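Diary of the Assembly Room, Trimville Site

May 2, 2019

The room was opened at the usual hour and the lights were checked before any work began. The black curtain behind the table had been taken down for cleaning last week and was rehung this morning. It still shows its creases, and the housekeeping office has been asked whether it may be steamed in place. Until an answer is received, it will be left as it is.

The delivery from Krajewska arrived before noon. It contained 700 small fasteners, packed in paper sleeves, and a replacement set of drawer labels. The fasteners were entered in the stock book and placed in the second cabinet. One sleeve had split in transit and its contents were gathered from the bottom of the carton. The supplier has been informed by letter. No credit was requested.

The greater part of the day was given to the board. Members of staff will recall that the previous board was smaller and that parts were set too near its edges, which led to pieces being brushed to the floor. The present one was ordered through Manilel at a cost of 117 dollars, including the printing of the outlines. It was laid in the middle of the table, and the blue parts and metal posts were brought out. A plain margin was kept along the near edge, as agreed at the March review.

There was some discussion as to whether the outlines should be drawn in a heavier line. The opinion of the room was that the black is sufficient under the present lighting. The matter may be raised again in July, when the lamps are due to be replaced.
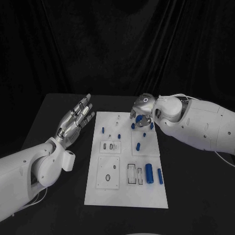 The new board on the assembly room table, with the blue parts set out.

In the afternoon the written layout was compared with the drawing supplied by the Omovbridge office. Two of the raised plates were listed under the wrong heading. The list was corrected by hand and a clean copy will be typed. The older drawing, number 68, has been withdrawn and filed.

The table was discussed briefly. Its dark, matte surface is well suited to the white board, although small dark items are difficult to find upon it. A shallow tray has been requested for loose pieces and should be charged to the general supplies account.

The cabinet was locked and the key returned to the front desk. Outstanding for tomorrow: the typed list, the tray request, and a reply concerning the curtain.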